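Magazin > Wohnen > Kleiderschrank

Schwarz auf Weiß

Wer einmal erlebt hat, wie Teodora Ristić einen Kleiderschrank ausräumt, will am liebsten sofort nach Hause und selbst anfangen. Alles kommt aufs Bett, wirklich alles, und dann wird Stück für Stück angefasst, glattgestrichen, gefaltet. 33 Teile hat sie sich für den Winter erlaubt, Socken und Wäsche nicht mitgerechnet, und fast alle davon sind schwarz!

»Schwarz ist die schwierigste Farbe im Schrank«, sagt sie und lacht. Im Stapel sieht jedes Teil aus wie das nächste, ein Pullover verschwindet neben dem anderen, und morgens um halb sieben zieht man eben doch wieder das heraus, was obenauf liegt. Ihre Lösung ist wunderbar schlicht - eine helle Unterlage, gutes Licht und viel Geduld mit den Händen.
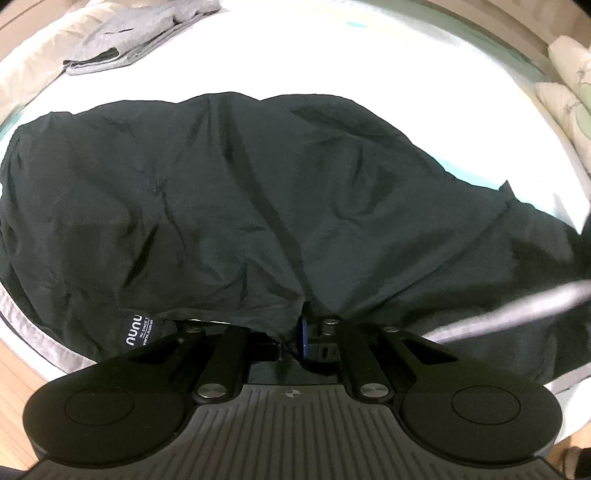
Zum Falten gehört für Ristić zuerst das Ausbreiten. Sie fasst den Stoff an den Schultern, schüttelt ihn einmal kräftig und lässt ihn fallen, dann wandern die Handflächen von der Mitte nach außen. Auf dem weißen Bett zeichnet sich bei einem schwarzen Kleidungsstück jede Falte ab, auch so eine lange, die schräg durch den zerknitterten Stoff läuft, und das kleine schwarze Etikett mit der weißen Schrift hilft beim Wiederfinden. Danach die Seiten nach innen, einmal quer, noch einmal quer, fertig ist ein Päckchen, das von allein steht.

Gelernt hat sie das im Laden von Nermin Avcı, der unter dem Namen Doreo gebrauchte Mode verkauft. An manchen Nachmittagen gingen dort 25 Hemden durch ihre Hände, und sie schwärmt noch immer von dem langen Tisch am Fenster. Avcı faltet übrigens ganz anders, nämlich gerollt, und lässt sich davon auch nicht abbringen. Seine Rollen stehen in flachen Holzkisten und sehen, das muss man zugeben, großartig aus. Ristić hat zu Hause eine Kiste davon übernommen, für die Schals.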